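Posted in August by Macarena Cordero
Robot Learning Seminar, Unit 8 notes
23 comments | 80 shares

Unit 8: Domain randomization, or why we mess up our own kitchen on purpose

Bring these notes to lab. We'll refer back to the section on what to randomize, and it saves time if you've read it once already.

Last unit ended with a policy that did beautifully in simulation on the training layout and fell apart when Telmo Miranda shifted the counter by the width of a hand. I love that failure! It is such a clean demonstration of what the network had learned, which was mostly where things were in that one kitchen. The cure we study this week is old, simple and still surprisingly strong: change the kitchen every time the robot starts an episode, so that memorizing it stops paying off.

The setup

We work in Skernus, our kitchen simulator. One arm, one parallel gripper, a set of dishes and foods, and a task sampler called Quintana that decides at the start of each episode what the robot is asked to do and where everything goes. The policy sees camera images and the arm's joint angles. It does not get object positions. That last part matters, so please don't feed it positions "just for debugging" and then forget to take them out (I have done this, and it cost me a month of results I had to throw away).
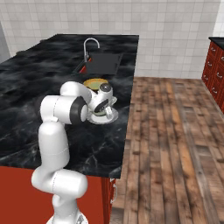

Arm over the marble counter, gripper above the white plate, sink behind.

Look at how much there is for a vision network to latch onto. Veins in the marble, reflections on it, grout lines, planks on the floor, and a lot of saturated red. None of that tells the arm how to reach for a plate. All of it is perfectly correlated with the right answer if you never change it. A network trained by gradient descent will happily use a marble vein as a landmark, and your training loss will look wonderful.

What we randomize

1. Textures. Counter, cabinets, wall and floor each get a fresh material per episode. Draw them independently. In an early version we drew them as matching sets, and the policy learned to recognize the sets.

2. Lighting. Direction, strength and color. Even, bright light is the easy case, so keep it in the mix but don't let it dominate.

3. Camera pose. Small shifts and small rotations. Start smaller than you think you need and widen the range once the policy is learning.

4. Object pose and scale. Placement is drawn by Quintana and then checked for collisions. Rejected draws are logged. Read the log! Rocío Peñalver found that our sampler was quietly throwing away almost every layout with a dish near the wall, and that is exactly where the policy was weakest.

5. Physics. Friction, mass and joint damping. These don't show up in the images at all, which is why students skip them. Grasping a thin rim depends on friction much more than on how the rim looks.

A word on item 5, with a case to think about. Picture a wide, shallow bowl held only by one side of its rim. Its weight hangs well away from the fingers, so there is a turning force at the grasp, and the bowl wants to rotate. With high friction in the simulator the fingers resist that turning and everything seems fine. Lower the friction a little and the same motion ends with the bowl swinging down. A policy that has only met the high-friction world has no reason to move slowly or to pick a better grasp point.

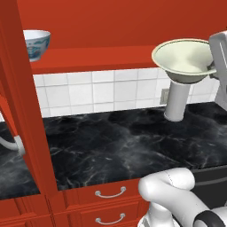

How we measure it

Training uses 2,000 episodes per condition. Testing uses layouts and materials held out from training, and the held-out list is fixed before anyone trains anything. Report success on the training kitchen and on the held-out kitchens side by side. The gap between those two numbers is the thing we care about.

In our runs, randomizing textures alone closed part of the gap, and adding object pose closed much more of it. Physics randomization did very little for plain reaching, then helped a great deal once the task included lifting. I find that split delightful - it tells you which part of the problem each kind of variation is talking to.

Success on the training kitchen usually drops a bit when you randomize. Expect it and report it. If the drop is large, your ranges are probably too wide for the amount of data, and Teodoro Iglesias's trick of widening them gradually during training is worth trying first.

For lab

Pick one item from the list and turn it off while leaving the others on. Predict, in writing and before you run, which tasks will suffer. Hand in the prediction together with the result, even if the prediction was badly wrong. Those are my favorite ones to read.

Configs are in the Tostovon folder. Questions about the sampler go to Darcy Bouchard.

Related notes
Unit 7: When the policy memorizes the room
Unit 9: Measuring the sim-to-real gap
Reading a Quintana rejection log
Friction and contact in Skernus, a short guide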